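28 May 2023

I said I'd write up what we're asking for next year, so this is where the budget has got to. The form has to be in by September and I'd like it off my desk well before then.

The short version is that we want to keep the arm going on small part handling and we don't want a second one yet. Hemi Katene asked for a second one last year and I supported it. I've changed my mind. Most of what slows us down is cheap stuff that we keep putting off.

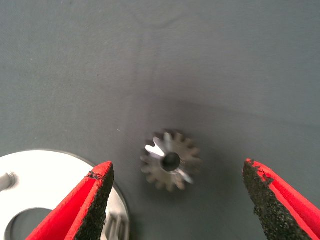 Grip pads come first on the list. We've been buying them one pair at a time from Hendberg, with a delivery charge on every order, and I'd like to buy 15 pairs in one go and be done with it. The black pads on the red fingers have a coarse face, which suits a little metal gear lying flat on cloth, but bits of black show along the red edges and the left finger has a nick or some wear near the tip. I've put in for spare fingers as well. Parix quoted 123 for a set of four, delivered, and Stirkum haven't replied.

Next is test parts. We need a proper mix of metal and plastic, and enough of each size that losing one doesn't stop the day. I've allowed nearly 600 for this, and it's the line I'm least sure of. Gears are cheap until you want a particular bore, and then you pay for somebody's time on a lathe. If it has to be cut, I'd cut here and borrow from Graham Tapley's stores.

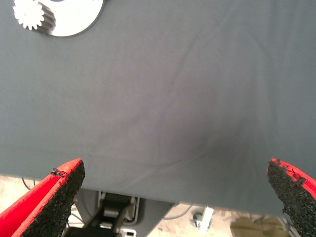

Merle Tuhiwai thinks I've got the order wrong and that the service contract should be at the top, because a box of spare pads is no use if the arm is away for a month. Fair point. I've moved the contract up to second. I haven't moved it to first, as the Politis people will let us start it part way through the year and the pads can't wait that long.

Then there are the dull lines that always get left off:

- cable ties, trunking and floor covers
- a spare power lead of each type
- replacement cloth for the table, same grey
- a lockable drawer unit for parts 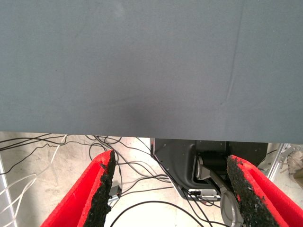 None of those comes to much, but last year they all came out of petty cash and it took me two evenings to sort the receipts. This time they go in as one line with its own code. I've also asked for a small amount held back for carriage, which I forgot completely last time.

Still to do: chase Stirkum, get the contract price in writing, and check whether the drawer unit counts as furniture. If it does, it comes out of a different pot.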